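Sarmiento–Pendiden 快速公交走廊项目 进展报告(九月)

致:Hillel 交通基金 项目管理处
报告人:Josefina Troncoso,项目协调办公室
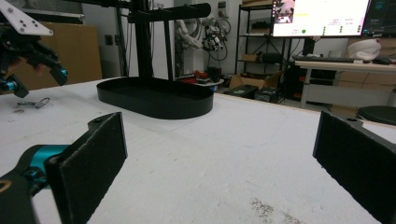 本期先说结论。土建进度落后,主要卡在 Estach 河桥段。车辆采购正常。征地比预期好。钱够用到年底,但有一笔预备费需要你们批,见第六节。上期你们问的几个问题,分散在各节里答了,没有单独列表,时间来不及。

一、总体进度

南段(Sarmiento 汽车总站到旧市场)路基全部做完,专用车道沥青面层铺到旧市场路口前。路口本身还没动,等信号灯地下管线。管线图纸改了两版,第二版八月底才拿到,施工队九月上旬进场开挖,挖下去发现有一条老供水管不在图上。自来水公司来看过,同意迁改,费用谁出还在谈。我们的立场是他们的资产图有误,应由他们承担大头。对方没有书面答复,口头说“研究一下”。

中段(旧市场到 Estach 河桥)路缘石和排水沟完成,人行道铺装做了东侧,西侧没开始。西侧商户要求把施工推到节后,我们同意了一部分,靠近医院的那一截不推,医院门口现在的临时通道轮椅过不去,已经有投诉。临时坡道上周补做了,坡度仍偏陡,让承包商返工。

北段(河桥到 Pendiden)只做了清表和测量放线。原计划本期应完成一半路基。落后的原因下面讲。

二、Estach 河桥

这是本期最大的问题,写长一点。

原设计是利用旧桥,两侧各加宽一条公交车道。加宽部分的桩基在六月开钻,西岸顺利,东岸第二排钻到设计标高仍未见持力层。补勘做了,报告显示东岸有一层旧河道淤积,比初勘厚得多。设计院给了两个办法:

甲,桩加长,桩径不变。工期增加较少,钢筋和混凝土用量增加,现有钻机能不能打到那个深度要看机械检修结果。

乙,东岸改为承台加密桩,设计要重算,报批要重走,水务部门还要再看一次行洪断面。

协调办公室倾向甲。承包商也倾向甲,但他们报的单价我们认为偏高,正在对量。监理的意见是先打一根试桩再定。我同意监理。试桩位置已定,等钻机修好。配件在路上,报关慢。

影响:北段的土方本来要从桥上运过去,现在只能绕上游的县道,运距长,而且县道限重。承包商把车换小,效率下来了。北段路基因此基本停着。我催过,催不动,换我我也不愿意赔钱跑。可能的处理是给绕行运距补差,合同里有条款,但适用与否律师还在看。

对总工期的影响,保守估计,开通日期要往后推。推多少等试桩结果出来再报,现在报一个数字没意义,报了你们那边也要改两次。先请知悉。

三、车辆与场站

首批车辆合同已生效,预付款已付。样车九月在厂里验收,我们去了两个人。验收发现的问题:后门踏板与站台间隙偏大,司机侧遮阳帘卡滞,报站屏字体太小。厂家答应前两项在量产前改,第三项说是软件,后面升级就行。我们要求写进纪要,写了。

车队最终规模不变。运营方又提出希望增加备用车,理由是北段坡多,故障率会高。我没有同意,预算里没有,且没有数据支持。可以在试运营后再议。

Sarmiento 停车场:检修棚钢结构立完,屋面板装了一半,遇连续下雨停工。洗车设备基础浇完。充电部分等电力公司增容,申请五月递的,现在走到第二道审核。这个要重点盯,车到了没电充就难看了。已请市政府出面发函。

Pendiden 终点站:用地已交付,围挡完成,设计有小改。原来乘客厕所放在站台尽头,镇里要求挪到主入口,方便换乘长途车的人。改动小,同意了,不涉及造价调整。

四、征地与商户补偿

全线应签协议 131 户,本期末已签 111 户。剩下的户里,多数是产权继承没办完,人都愿意签,等公证处出文件。真正谈不拢的有 2 户,都在旧市场北侧,争的是停业损失怎么算。一户要求按旺季流水算,拿不出账本;另一户有账本,但和报税的数对不上。评估师建议按同类铺面平均值给,两户都不接受。下一步走调解,调解不成再走法律程序。原则上不强拆,这一点和贷款协议里的社会保障条款一致,请放心。

补偿款发放:已签的户基本在协议规定期限内到账。有几笔晚了,银行账号填错被退回,重新发了。为避免再错,现在要求签约时附存折复印件。

流动摊贩是上期你们特别关心的。登记工作做完,共登记 166 人,名单在市场管理处公示过,收到一些补登请求,核实后再定。临时摊位区设在旧市场南侧空地,遮阳棚、水龙头已装,照明没装完。摊贩反映人流少,生意不如原处。这是事实,我去看过,上午还行,下午三点以后基本没人。考虑把接驳小巴的站点挪到摊位区门口,和小巴协会谈过一次,他们要求减免进站费。减免多少还在商量。

五、公众沟通与施工期交通

绕行方案九月调整过一次。原方案让货车走学校后面的路,家长意见很大,现在改为货车只在夜间通行,白天走外环。外环早高峰因此更堵,公交原线路准点率下降。临时加派了交通协管员,效果一般,路口信号配时需要重调,市交通局说人手不够,排到下个月。

现场咨询点开了两处,Sarmiento 总站一处,旧市场一处。问得最多的三个问题:什么时候通车、票价涨不涨、老线路撤不撤。票价问题我们统一回答“尚未决定”,老实讲这个回答大家不满意,但政策层面确实没定。希望基金方面在下次和市里开会时推一下,票价越晚定,谣言越多。已经有传单说票价翻倍,来源不明。

老线路撤并方案运营方交了初稿,撤得偏狠,河东几个居民点会没有直达车。退回去重做了,要求保留至少一条支线接驳。

投诉处理:主要是扬尘、夜间噪音、路面坑洼。扬尘加了洒水车次。噪音来自桥段夜间作业,钻机停了之后自然少了,恢复试桩时要提前贴通知。坑洼由承包商负责修补,修得马虎,下雨又烂,监理已开罚单。

六、财务

本期支出主要三块:南段沥青结算款、车辆预付款、补偿款。总支出低于计划,原因是北段没动,不是省下来的钱,后面要补花。这一点请在你们内部报表里注明,免得又被当成结余收回去,去年那次解释了很久。

预备费动用申请:用于河桥东岸试桩和补充勘察。申请函和设计院报价单随本报告另附。试桩完成后如果采用甲方案,还会有一份变更申请,金额待对量后确定。请尽量在收到后两周内批复,试桩的钱不到位承包商不会下钻,他们说得很明白。

沥青材料价格上涨,承包商来函要求调差。合同约定的指数按季度公布,本季度的还没出。出了再算。初步看涨幅超过免调区间,所以大概率要付一部分,付多少看指数。

审计上期提出的两条意见:一是零星用工签名表缺身份证号,已补齐;二是油料台帐与里程对不上,查了,是两台车换过里程表没登记,说明材料已交审计。审计口头表示接受,书面关闭意见没收到。

七、安全

本期无死亡和重伤事故。轻伤一起,工人搬路缘石压伤手指,送医处理,已复工。险情一起,旧市场管沟夜间围挡被人挪开,一辆摩托车骑到沟边停住,人没事。之后加了反光锥和夜间值守。值守记录抽查过,有一晚空白,已扣款。

承包商安全员换人,新来的经验够,但同时还管另一个工地,不符合合同的专职要求。已发函要求限期整改。

八、人员

协调办公室社会事务专员离职,招聘公告发了,收到的简历合适的不多。目前由我兼着,顾不过来,补偿和摊贩这块的资料整理因此滞后。如果基金能从别的项目借调一个人来三个月,会帮大忙。请考虑。

九、下期重点

钻机修好,试桩,出结果。
老供水管迁改费用谈定,旧市场路口开挖恢复。
电力增容批下来,至少拿到书面时间表。
剩余户公证文件跟进,两户进入调解。
摊位区照明装完,小巴站点谈妥。
北段绕行运距补差拿到律师意见。
医院门口坡道返工验收。
老线路撤并方案第二稿。

十、需要基金方面决定或协助的

预备费批复。最急。
票价问题向市里推动。
借调人员。
报告格式:新模板要求每项活动单独填进度百分比,桥段这种情况填百分比很难反映实际,希望允许用文字说明代替。本期桥段那一栏我先空着。

附件有:补勘报告、设计院报价单、样车验收纪要、补偿签约明细、摊贩登记表(隐去个人信息)、监理月报。监理月报第四章缺两页,扫描漏了,补扫后再发。

Josefina Troncoso
Sarmiento 项目协调办公室

又:上期报告第二节把西岸桩号写成东岸,以本期为准,已请设计院核对过一遍,其他数字没有变化。下次例会的时间还没收到确认,我这边上午都可以,下午要跑工地,麻烦尽早定下来。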